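Imprimir | Enviar por correo electrónico
Compartir 9 | Comentarios 0

Informe de avance del proyecto Otow
Archivo oral y documental del barrio portuario de Skenport
Martes 17 de junio
Preparado por Dalal Harb para la Fundación Chowdary

1. Estado general

El proyecto sigue el calendario aprobado en enero, salvo en la transcripción de entrevistas, que lleva tres semanas de retraso. La digitalización de los libros de registro está terminada y la catalogación de la correspondencia avanza según lo previsto. No se solicita ampliación de fondos. Sí pedimos autorización para mover una partida, como se explica en el apartado 5.

2. Libros de registro y correspondencia

Los libros de la antigua oficina de fletes están digitalizados por completo. El más antiguo empieza en 1814 y es también el peor conservado: las primeras hojas tienen manchas de humedad y la tinta ha traspasado el papel en varios pliegos. Se fotografiaron dos veces, con luz rasante y con luz difusa, y se conservarán ambas versiones. Los asientos anotan el nombre del patrón, la carga y el destino, pero durante largos periodos falta el tonelaje, de modo que no servirá para los cuadros comparativos que figuraban en la propuesta inicial. Hemos sustituido esos cuadros por un índice de patrones y destinos, que resulta más útil para las familias que nos consultan.

De la correspondencia se han catalogado 600 cartas. La mayoría son comerciales y repiten fórmulas de cortesía y reclamaciones de pago. Hay un grupo menor de cartas personales entre marineros y sus parientes que merece un tratamiento aparte. Varias mencionan a personas con descendientes en el barrio y no se publicarán hasta hablar con ellos.

El criterio de descripción ha cambiado en un punto. Al principio se transcribía el encabezamiento completo de cada carta; ahora se recogen solo remitente, destinatario, lugar, fecha y asunto. Las fichas hechas con el criterio anterior se dejan como están. 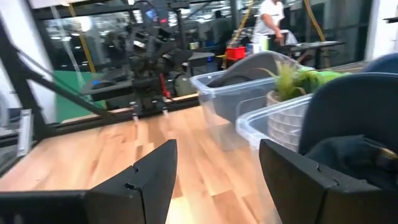
3. Entrevistas

Se han grabado 10 entrevistas con antiguos trabajadores del puerto y de las conserveras. Las sesiones duran más de lo calculado. Los entrevistados suelen empezar por la infancia y llegan al trabajo en la segunda hora, y Fouad Qaisi, responsable de las grabaciones, ha preferido no interrumpirlos. El material es bueno, pero ese es el origen del retraso en las transcripciones.

Hay además una dificultad de vocabulario. En las conserveras se usaban palabras propias para las tareas y las piezas de pescado, y algunas variaban de una fábrica a otra. La transcripción automática no las reconoce y obliga a revisar el audio entero. Estamos preparando un glosario, que se entregará como anexo del informe final.

Todas las personas entrevistadas han firmado la autorización de uso. Dos de ellas han pedido que sus grabaciones se puedan consultar en sala, pero no por internet, y así constará en el catálogo.

4. Servidor y acceso público

La empresa Gasus entregó la primera versión de la página de consulta. La búsqueda por nombre funciona. La búsqueda por lugar devuelve resultados duplicados cuando el topónimo tiene más de una grafía, algo muy frecuente en los libros del siglo XIX. Se ha pedido que se unifiquen las variantes en una lista cerrada, sin modificar la transcripción original. Gasus no ha dado todavía fecha para esta corrección.

Las copias de seguridad se hacen en dos ubicaciones. Queda por decidir el formato de conservación del audio. El archivo municipal acepta el que usamos ahora, aunque pide que los metadatos vayan en un fichero independiente.

5. Presupuesto

El gasto en digitalización ha quedado por debajo de lo previsto, gracias al préstamo de la mesa de reproducción. Solicitamos destinar ese remanente a horas de transcripción. El desglose por partidas se envió con el justificante trimestral y no ha cambiado desde entonces.

6. Próximos pasos

Terminar las transcripciones pendientes y devolver una copia a cada entrevistado para su revisión.
Contactar con las familias citadas en las cartas personales.
Cerrar con Gasus la lista de topónimos.
Preparar la jornada de puertas abiertas en Skenport, cuya fecha depende de la sala.

Para cualquier aclaración sobre las grabaciones conviene dirigirse a Fouad Qaisi; para el resto, a quien firma este informe.

Dalal Harb
Coordinación del proyecto Otow

Imprimir | Enviar por correo electrónico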